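The gray tabletop, second week

In August I finally decided to do something with our kitchen table. Hiwot Birhane, my neighbor from upstairs, wanted me to throw it away and buy a new one from Cliletti, but the one she showed me in the catalog was 3000, and for that price I prefer to eat on the floor.

So I bought a small can of paint, 600 ml, in the color Urdale. On the lid it looked almost blue. At home, in the evening, it is gray, and in the morning it is gray with something green inside. My husband says it is the same gray both times and I should sleep more.

The instructions say to wait 48 hours before you put anything heavy on it. I waited longer, because I know myself and my coffee pot. We had dinner with the plates on our knees and the children thought it was a holiday.
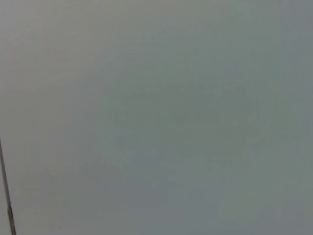 I am still not sure if I want a second coat. There is paint left for it, and the brush is washed. Jayson from the paint shop told me to look at it in daylight for some days first, so I am looking.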